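Chapter 7
Folding on a Soft Surface

1,204 shares 69 comments

In the previous chapter you worked at a table. The cloth was flat, the table was hard, and a fold stayed where you put it. In many homes and small guest houses there is no free table of this size, and the clean clothes are folded on the bed. A bed is wide and it is kind to the back if you kneel on it, but it moves under the work. This chapter teaches you how to fold a T-shirt there.

When you have finished the chapter you should be able to choose the right part of the bed, find the two shoulder points of a shirt, open a twisted shirt without pulling it out of shape, and lay it down so that only small creases remain.

7.1 Why we begin with the T-shirt

The T-shirt looks simple. It has no buttons and no stiff collar, and most learners believe they can fold it already. But cotton jersey is a knitted cloth, so it stretches in the hand and comes back slowly. If one side is pulled more than the other, the shirt will be folded crooked, and it will also sit crooked in the pile. At the Hallthorpe laundry school, where I taught for seven winters, we kept a tally during one term. Of 2,406 pieces brought to the folding room, more than 400 had to be folded a second time, and the T-shirts were the largest group among them.

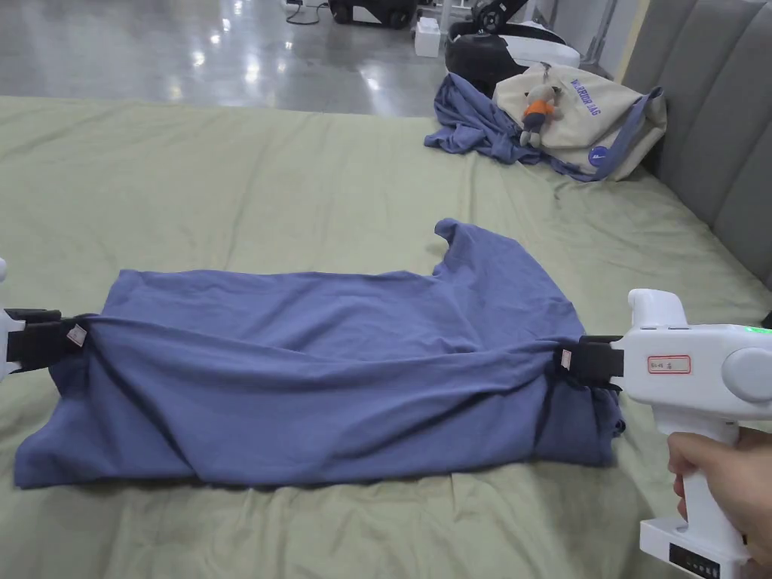 Tension is the word we use for how strongly the cloth is pulled between its two ends. A little tension is useful, for it takes out the small creases and shows you where the seams run. Too much of it hides them. With the blue-grey shirt held tight across the green bed cover, the folds run diagonally over the cloth, and the right end is bunched while the left end spreads wider. A shirt in this state is not ready for folding. Let it go slack, find the shoulder points again, and pull only until the lower edge hangs straight.

Practise this with a shirt that you do not care for very much. Hold it tight, then loose, then tight again, and look each time at the direction of the creases. Diagonal creases often mean that you hold two points which do not belong together, for example a shoulder and a hem.

7.2 Preparing the bed

Remove pillows and blankets. Pull the sheet smooth with the flat hand, from the middle to the sides. It does not need to be perfect, but a thick wrinkle under the shirt will be felt as a step when you press the fold. Decide also where the waiting clothes will lie and where the finished pile will go. My old colleague Severin Berchtold called these two places "the station and the harbour", and the learners remembered it well.
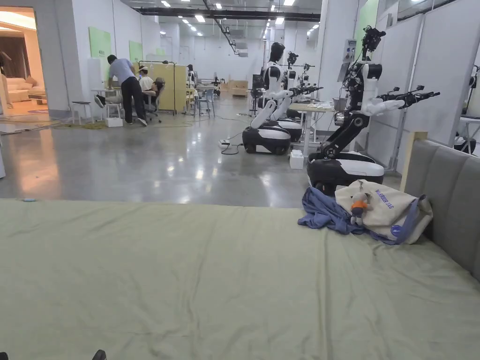 Clothes and other belongings need a fixed side of the bed. Many people put everything down in the middle and then must lift it again for every shirt. It is better to use the edge along the headboard, as with the blue cloth and the canvas bag on the far right of the green sheet, so that a broad part in front stays free. The free part should be at least as wide as the shirt with both sleeves open. If the bed is narrow, put the bag on a chair.

Small hard things, such as keys or a telephone, should not share the working area. They slide towards you when the mattress goes down under your knee.

7.3 Lifting and opening

Take the shirt by the two shoulder points, lift it, and let it hang for a moment. The weight of the cloth does part of the work. One gentle shake is enough. When a sleeve stays rolled inside, do not shake harder. Lay the shirt down, free the sleeve with two fingers, and lift again.
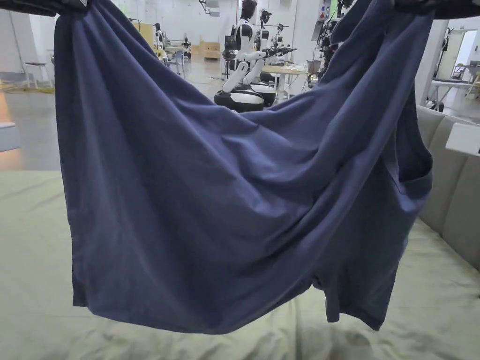 7.4 Laying down

Bring the hem to the sheet first and let the rest follow, moving your hands slowly away from the hem. In this way the air can leave from under the cloth. If you drop the whole shirt at once, it lands on a cushion of air and you must smooth it twice.

When the shirt has become a heap, begin with one corner only. Draw it out to the side until you recognise a seam, and follow the seam to the next corner.

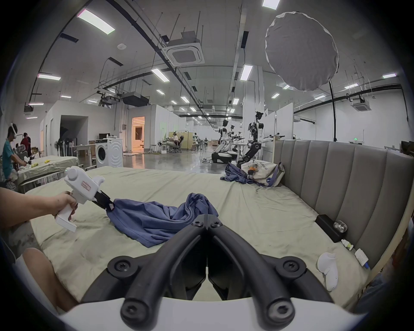 Fig. 7.4 One corner drawn out, the rest of the garment still in a heap.

Before you go on to section 7.5, open and lay down the same shirt several times, until both hands find the shoulder points without searching.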